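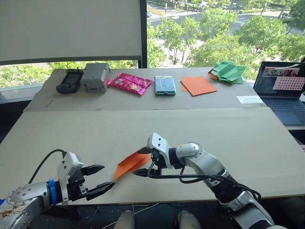 Última alteração da página: 3 de junho de 2024

1/ Saiu o orçamento do segundo posto de dobragem aqui no Viltcombe! Andei desde março a juntar propostas e estou mesmo contente com o ponto a que chegámos. Fica o fio, para quem anda a fazer as mesmas contas.

2/ Ponto de partida: dois braços, duas garras paralelas, papel laranja. O papel é a parte barata. As garras, nem por isso, e foi nelas que gastei quase todas as horas de folha de cálculo.

3/ Pedi preço de um par de dedos à Ziretti e à Talebi. Ziretti: 1.659 euros, já com o suporte de pulso. Talebi: 1.240 euros, suporte à parte e prazo de entrega mais comprido. Ainda não decidi, confesso que mudo de ideias todas as manhãs.

4/ A Zofia Tomaszewski puxa pela Ziretti por causa da ponta: para vincar papel é preciso um dedo estreito que assente mesmo em cima da dobra. Com ponta larga dá para segurar a folha, mas o vinco já é outra conversa.

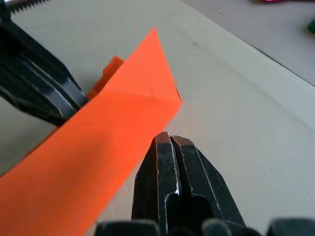 5/ O Themba Msimang prefere a Talebi e gastar a diferença em dedos de reserva. Também tem razão! Os dedos riscam-se, as arestas perdem o preto, e encomendar um par de cada vez sai caro em portes. Pôs na folha uma linha só para desgaste e eu já não a tiro de lá.

6/ Coisas pequenas de que me esqueci na primeira versão: cabos (sempre mais compridos do que se pensa), abraçadeiras, uma segunda mesa para ter os objetos à espera, e um estore decente para quem trabalha encostado a uma janela grande.

7/ Papel: resmas coloridas da Flemel, umas 50 folhas por dia de trabalho. Laranja vivo, que as câmaras de pulso apanham lindamente em cima de um tampo claro. Ponham o papel como consumível mensal e não como material de arranque, senão em dois meses andam a pedir folhas ao vizinho.

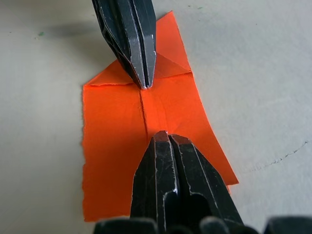 8/ CALENDÁRIO
Encomenda dos dedos primeiro, mesa e cabos logo a seguir, braços no fim. Parece ao contrário, eu sei – mas os nossos braços atuais servem para experimentar os dedos novos, e assim o posto arranca com essa parte já testada.

9/ Margem para imprevistos: comecei com zero (otimismo puro) e agora tenho uma linha própria, separada do desgaste. Se sobrar, vai para mais um par de dedos.

10/ Se alguém tiver dedos da Talebi a trabalhar com papel ou cartolina fina, contem-me tudo: quanto duram, como se portam nas dobras pequenas, se o suporte deles encaixa bem. Partilho a folha de cálculo com quem pedir, é só mandar mensagem!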